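A Place for Small Things

At the Mollen Center for Play and Learning, the blocks go back in their boxes before anyone goes home

The lending collection at the Mollen Center holds 398 sets of blocks, tiles and cubes, and each is expected to return in the condition in which it left. Families may keep a set for 30 days. The rules are printed on a card inside the lid, and the card has changed very little over the years.

Tassanee Thepsuriya, who directs the collection, regards the return of a set as part of its use. "A child who has built something has also learned where the pieces came from," she said. "We want the end of the activity to be as carefully planned as the beginning."

The center occupies the upper floor of the Ralis Building, a former textile showroom with tall windows and very little built-in storage. When the collection moved there in March, staff found that the shelving they had ordered was too deep. Small boxes disappeared behind large ones, and sets were marked missing that had never left the room. The shelves were exchanged for shallower ones, and boxes now stand one deep along the north wall.

The question of containers

Lidded boxes are used for lending. Within the center itself, open containers are preferred. Younger visitors tend to leave a closed box closed, and older ones tend to put the lid somewhere and forget it. An open tray or bin placed at the side of the work surface asks very little of anyone.

Color has been a matter of some discussion. The center once used bins in bright shades matched to the pieces inside, with red bins for red cubes and so on. Senan Doherty, the center's materials coordinator, withdrew them after watching several sessions in which children sorted by bin and paid little attention to the pieces. Plain bins in neutral tones took their place. A small red cube is easy to find in a beige container, and a missing one is noticed sooner.

"The container should be the quietest thing on the table," Mr. Doherty said. "I would say the same of the table."

Cloth underneath

His second recommendation was fabric. Wooden cubes dropped on a hard tabletop make a sharp noise, and in a room with several groups at work the noise adds up. They also roll. A cloth spread over the surface softens the sound and keeps most pieces close to where they fall. The center buys its cloth by the bolt from Wukska, a regional supplier, in dark, solid colors without a pattern. Smooth weaves are chosen over fleece, which collects crumbs and lint.

Staff are asked to leave the cloth slightly relaxed. Pulled tight and clipped, it behaves much like the bare table. A few soft folds do no harm, provided the container itself sits level.
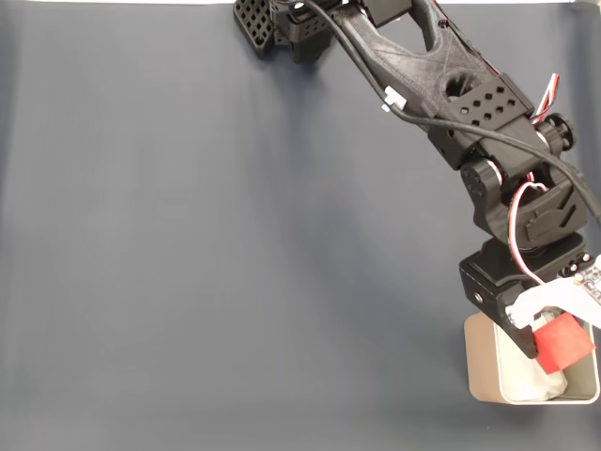

Putting away

Clearing up begins ten minutes before the close of each session. The largest pieces go first. Cubes and other small parts follow, placed in the container one at a time by younger children and by the handful by everyone else. The cloth is then lifted by its corners and shaken gently over the bin, and whatever was hiding in the folds comes out with it.

Returned sets are checked against the card at the front desk. Stray pieces go into a drawer named for Ms. Ó Riain, a former employee who could identify the origin of nearly any cube by its edges. The drawer is emptied twice a year. At the last sorting, 23 pieces were restored to their sets and 13 were kept as spares.

Families wishing to borrow may register at the front desk during opening hours. Replacement cards and lids are available there without charge.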